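Workshop > Notebooks > Two-arm teleop > January

Notes Setup Takes People Old notebooks

January, start of the table-clearing task

Long one today, so get a coffee first. Elisa and I finally agreed on what the table-clearing task is, after going back and forth over lunch for far too long. Duline is the name on the task sheet, so I'm using that. It covers putting the small things on the table where they belong, with both arms, driven by hand from the leader arms. No scripts and no waypoints, just a person steering and the recorder running.

I drove most of the morning and my shoulders know it. The first hour was rubbish. I'd forgotten how much the leader arms punish you for being in a hurry – you twitch, the follower twitches, and there's your twitch saved forever in the data. Elisa kept telling me to breathe out before closing the fingers, which sounds like yoga class but does help!

The thing I kept running into is the dish. Whatever is crumpled up in there is light and soft, and from the operator's seat I'm terrible at judging how far over the rim the right fingers are. I come in too low, nudge the dish, back off, come in again. The gray block is much friendlier. It lies flat, it has straight sides, and either hand can go for it. 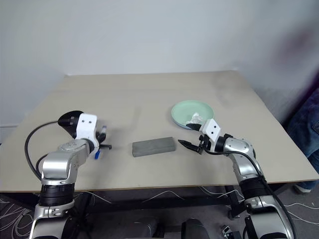
Dario's comment, added in the margin: please stop backing off and coming in again. If the approach is bad, finish it slowly or throw the take out. A policy trained on my test set from Trostonard learned the backing off better than it learned the grasp, and I spent a week wondering why it was so shy.

Fair enough, Dario. I went back through the morning's takes with that in mind and threw out a good pile. We're left with 38 that I'd be happy to show anyone, out of 51 recorded. I was going to argue for keeping the hesitant ones as "recoveries", but a recovery should start from a real mistake and mine started from nerves. Elisa wants proper recoveries as a separate set later, with the mistake made on purpose and the recording started after it. I like that. Need to write down how we label them before we forget.

Things we changed after lunch:

Gripper scaling on the leader side. Full squeeze used to mean fully shut, so I was crushing everything soft. Now there's a bit of slack at the end of the travel and it feels far nicer. Remo, if you drive tomorrow and it feels mushy, that's why, and please don't put it back without shouting first.

Start pose. Both arms now wait a little higher and wider apart. With the old pose the wrists hid half the table from the head camera before anything had even started.

Which hand does what. I'd been leaving it up to the operator, and Elisa and I turned out to have opposite habits (she reaches across, I never do). For now the left hand takes the block and the right hand takes whatever's in the dish. We can loosen that once we have a baseline, but mixing two styles in a set this small is asking for trouble.

I also tried working both hands at once, which I'd been putting off. The left goes down on the block while the right gets lined up with the dish, fingers already wide. It's like patting your head and rubbing your stomach. My eyes want to stay with whichever hand is closing, and the other one drifts. What worked best was parking the right hand just short of the dish, really letting it go still, and only then looking over to the left.

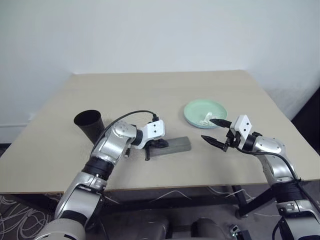 It's slower than doing it in one sweep, but the takes look calm when you play them back, and calm is what I'm after at this stage. Elisa tried the same trick and got the hang of it a lot quicker than I did, which I'm choosing to be happy for her about.

Still open:

The cup. Neither of us has settled on whether to grab it by the rim or around the body. I prefer the body, Elisa prefers the rim. Manuela, you did cups on Rinaldi, what did you end up with?

Lag. There's a small delay on the left arm that comes and goes. I notice it most on slow moves. Fulvio thinks it's the logging and not the arm, so I'll run a session with logging off and see how it feels.

Target for the first training run is 100 good takes. At today's rate that's a couple more mornings, and I'd like somebody other than me driving for at least one of them.

Leader arms are back on their stand, takes are copied over, and the notes for the thrown-out ones are in the same folder as the good ones. I'll move those in the morning.

Contact the workshop | © Turness | Back to top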